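# Open day demo at Povside – is the simulator bit worth doing or just show the arm?

**tilehurst_tom**

Got landed with the robotics corner for our open day in January. Venue is the Povside building, doors at 10, groups of 16 coming through, mostly parents and kids plus a few people from local firms. We've got one arm (a Mandora, the small one) and the simulator on the big screen next to it.

Plan at the moment is 2 minutes talking, then visitors have a go at driving the simulated arm from the gripper view, then they watch the real one do a pick. Tried it on a few people in the office and they got lost straight away in the sim. They don't know which way is up, they push forward and bump into things. The real arm they understand in a second.

Sim view they get at the start of their turn, no outside camera, just from the wrist:

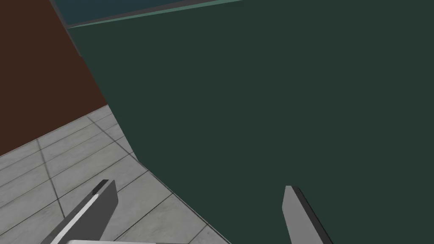
csonka_fan reckons I should drop the simulator altogether, as visitors come to see metal move and will walk off if they're handed a screen. Bit harsh but maybe fair? My worry is the queue. One real arm, 16 people, somebody always wants a second go. The sim at least means more of them get to touch something.

So – keep it, drop it, or change the order? Also is wrist view only a daft idea for beginners. I can add a second window but it makes the screen crowded and the laptop isn't great.

Edit: forgot to say, the slot per group is short, and we can't move the wall sockets so both setups have to stay in the same corner.

---

**marrow_and_peas**

Keep it, but swap the order. Real arm first, then sim. We did ours the wrong way round the first year and the sim table was dead by lunch. Once people have watched the real gripper close on something they know what those two plates on the screen are.

On the view – yes, add the second window. Doesn't need to be big. Small one in the corner, fixed, looking at the whole arm from the side. Beginners look at that for the first few moves and then forget it's there. If the laptop struggles turn the shadows off and drop the window size, no one at an open day cares.

Other things, in no order:

- start pose matters more than anything. Yours is nearly all green. Back the arm off and point it at something a visitor can name, a ball or a mug or whatever your sim comes with
- tilt too. Get the floor level on screen before each turn, a slanted start makes people twist the wrist when they meant to move sideways
- one key for reset, with tape on it. Big tape
- slow the speed right down. We ran at 60 percent and that was still too quick for the little ones
- 60 second turns, with a kitchen timer people can hear

We had 47 through in a morning doing it like that and the queue never got silly. Put a grown up on the reset key, kids will hold it down.

Oh and fence off the real arm even if its a small one. Tape on the floor doesn't count, people lean over it.

---

**Rimel workshop**

drop it imo. we had a sim on a stand at ours and it was mostly teenagers seeing how far they could shove the arm through the furniture. fun for them, no use to the firms who came to ask about the real thing

if its the queue your worried about get a second gripper, hand held, no motors, let people squeeze it. costs nothing next to an arm and they can do it while they wait

---

**tilehurst_tom**

Thanks both. Going with real arm first, sim second, side window in the corner. Have moved the start pose back and levelled it, miles better already, my colleague got to the target on her second try without me saying anything. Fair point on the green.

Like the hand held gripper idea as well, there's an old one in a drawer that might do if I can find the screws. Speed still to sort, the setting seems to go back to full every time I reset. Anyone know where that's saved?

---

**marrow_and_peas**

Config file usually, not the menu. Change it in the menu and it only lasts till the next reset. Look for the max speed line, save, restart the whole thing. And keep a copy on a stick in case somebody fiddles with it on the day.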